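How do I find out who designed our old bank building?

Posted by Elspeth Innes in Local History & Old Buildings

Hi all! My sister and I rent the second floor of a former bank on the corner of Matheson and Ustik, and I've gotten completely hooked on figuring out who built it. It has a limestone front, three tall arched windows on the Matheson side, and a side door that looks newer than the rest. The landlord says 1890s, a neighbor says 1912. I found one deed at the county office (book 64, page 449) but it only names the buyer, no architect. Where would you look next?

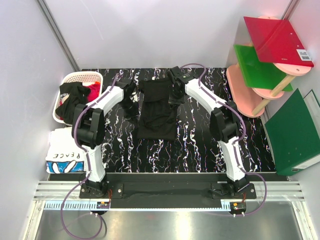
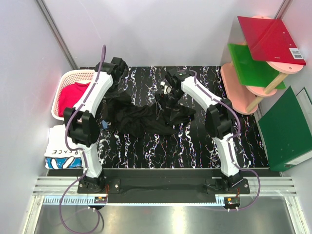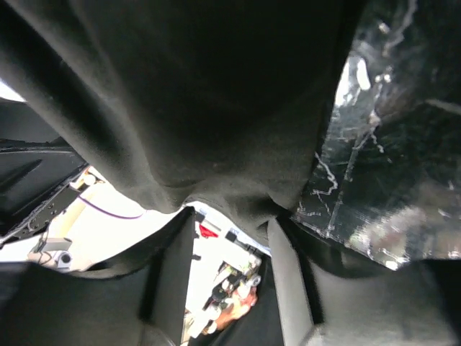 Black fabric on the worktable in the first two, and a close-up with dark gray fabric in the third.

Things I've tried – the library's clipping folder (two articles, both about a robbery) and the city website, which only goes back to the seventies.

2 answers

Afonso Pacheco
Skip the deeds for now, they almost never name an architect. What you want is the building permit, or if the town wasn't issuing them yet, the trade papers. Builders' weeklies ran little notices like "plans are being drawn for a bank at such and such corner, cost $4000" and the architect is usually right there in the line. Ask the state library if they have them on microfilm.

Then get the fire insurance maps. Compare the editions on either side of your two dates and see when the footprint changes. I did this for the old Omari Savings building in my town and found out the whole back half was added later by a different firm (the brick doesn't even match once you know to look!). Your newer side door makes me wonder if you've got two architects too, so don't stop when you find the first name.

Also look low down on the front, near the corners. Sometimes the builder's name is cut into the stone. Ours was behind a downspout.

pilladora846
banks had annual reports, try those. my grandpa worked in one and they had pictures of all the branches. might say 1912 on the cornerstone if there is one

Comment from Elspeth Innes: No cornerstone that I can find, but there's a big planter in the way on the Ustik side – I'm going to ask if I can move it. Calling the state library in January when they reopen the reading room. Thank you both!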